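Sunday, December 6, 2020
Gripper bench, parts budget for next year
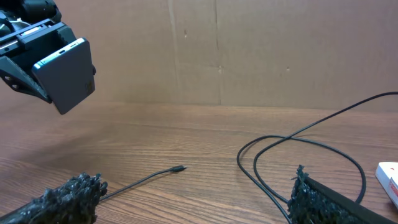
Went through the Wener quote again. They want 3832 for the second gripper with the wrist camera, mount included, shipping not. The Sorensen one is cheaper on paper but needs an adapter plate, and Gutley wants 300 to cut one. I would still go with Wener. We already have spare fingers for it from the October order.

Fingers: the set we have holds a phone by the sides, but I want softer pads before we run many more handling trials. Pads are 40 a pair. Put down two pairs.

Test objects: phones and cables are the two groups to budget for. Cables are cheap, so 10 more short ones in mixed plug types. For phones, ask Brulton whether they still sell dead units by the box. No need for working screens. Different back finishes matter more, matte and glossy both.

Backdrop: staying with cardboard on the wood table for now. A painted panel can wait until we know whether the table stays in this room.

Not decided:
- service plan on the second gripper (Wener has not sent terms)
- whether the old controller can drive both, or we need another. If we need another, the whole plan goes over and the pads and phones get bought first.

To do: email Wener about terms and shipping, get the Gutley price in writing anyway, measure the table for a second mount. Cable list is in the shared folder, add to it before I order.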